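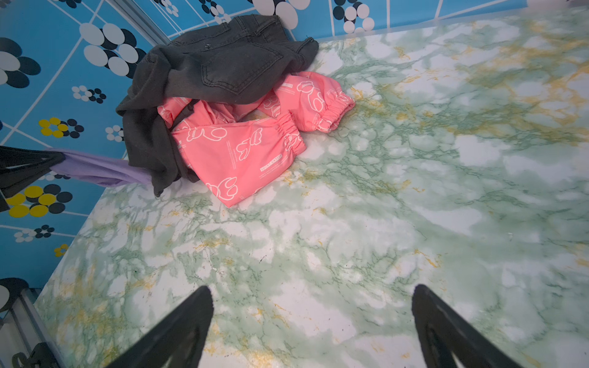
Grodell, 31/03/2025

**Figure 1.** Pantalon en denim gris foncé sur un plan à motif marbré.

## 3.2 Recours à la livraison de repas en résidence universitaire

L'enquête a été menée auprès de 474 étudiants logés dans les résidences Lumenta et Zorov, dont 400 ont rempli le questionnaire en entier. Les réponses partielles ont été écartées de l'analyse. Chaque participant a tenu un carnet de commandes pendant huit semaines, période d'examens comprise, en y reportant l'heure, le montant et le lieu de remise.

Parmi les questionnaires complets, 200 mentionnent au moins une commande passée sur la plateforme Gruller. Les frais de livraison ont été codés séparément du prix du repas, conformément à la grille proposée par Arruda (Adalberto Arruda, communication personnelle). Les commandes groupées, fréquentes dans les logements partagés, ont été attribuées au seul titulaire du compte ; cette convention sous-estime le nombre réel de consommateurs.

Le lieu de remise (hall, chambre, entrée du campus) est traité comme variable catégorielle. Les achats de courses livrées relèvent de la section 3.3, où le même codage est appliqué aux paniers hebdomadaires.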